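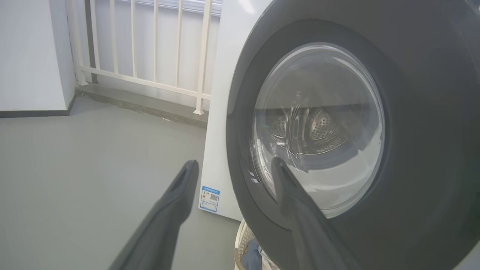 Nørgaard Front-Loading Washer, White

In stock at our Nilodcombe store. Delivery to Trurnholm and everywhere in between is $65, and that includes carrying it in and leveling it for you.

I'll come right out and say I have a soft spot for this one. I sell a lot of washers and most of them are fine, they get the clothes clean, you stop thinking about them. The Nørgaard is the one I keep sending people over to look at when they say they want something plain that doesn't feel cheap. White cabinet, big dark gray ring around the door, clear domed glass you can see your socks going around in (don't laugh, my kids pulled up chairs to watch the first load).

The drum is stainless steel with little round holes all over and perforated lifters that pick the clothes up and drop them again. I've had the same model at home since August and I run it nearly every day, with towels, gym stuff, school clothes and one very muddy dog blanket. It handled the blanket! I did give it a second rinse, and I'd suggest you do the same with anything a dog has been on.

The door swings out nice and wide, so you can park a basket right under the opening and pull everything straight down into it. If your laundry spot is narrow, measure before you order. The cabinet may slide into the space just fine and then you find the door bumping a wall or a dryer. Bring me your measurements and I'll go over them with you.

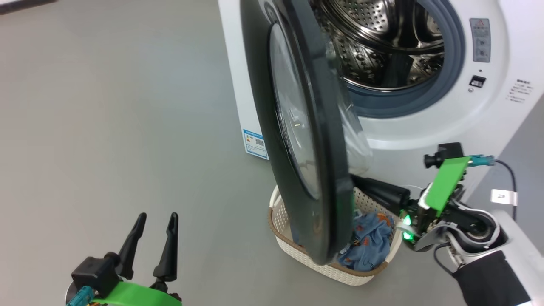 Nørgaard washer with the door open, and an oval basket on the floor in front.

I get asked about the basket almost as much as the washer, so yes, I carry baskets too! My favorite for this machine is the Himmont oval in cream, the woven plastic kind with a brown rim. Being oval, it tucks in close to the front and doesn't stick way out into the room where you'll trip on it. It's $14 by itself, or ask me when you order and I'll send it along on the truck with your washer.

Now, programs. The two I use most are the quick wash, which takes 30 minutes and is plenty for shirts that have only been worn once, and the long cotton one, which runs 135 minutes and is what I use for sheets and towels. There's a wool program as well. I've only tried it on one sweater, and the sweater still fits, so take that for what it's worth. 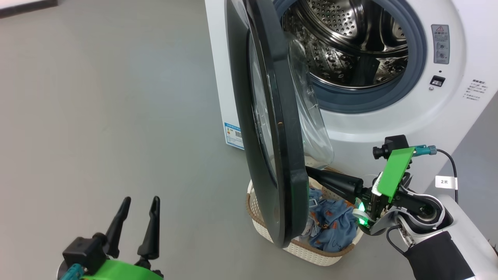 Keeping it clean takes no time at all. I wipe the rubber gasket with an old dishcloth after the last load of the day, down in the fold at the bottom too, where lint and hair like to collect. Then I leave the door open for a while so the drum can air out. Once a month I run it empty on hot. Go easy on the detergent, because too much of it leaves that gray film on the rubber and your towels come out stiff.

The inside of the door glass gets the same dishcloth. It sticks out into the drum like a bowl, and soap likes to dry on it. Please don't use anything scratchy. If the door ever stops closing with a good solid click, check for a sleeve or a sock caught between the glass and the gasket before you call me. Check it twice if you have teenagers.

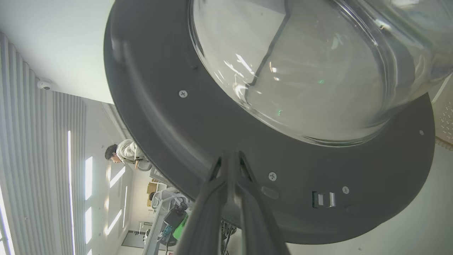 One customer wrote back after a few weeks to say that the door felt heavier than on her old machine and she wasn't sure she liked it at first, but that she'd gotten used to it and now shuts it with her hip while holding the basket. She did wish the quick wash came with a faster spin, as her jeans were still pretty damp afterward.

Fair point on the jeans. I put mine through an extra spin, which you can pick by itself without running a whole wash again.

What you get: the washer, both hoses, the drain hook and the manual. Stacking kit sold separately. Haul-away of your old washer is free if it's already disconnected when we get there. Call the Nilodcombe store before noon if you want to get on the next truck.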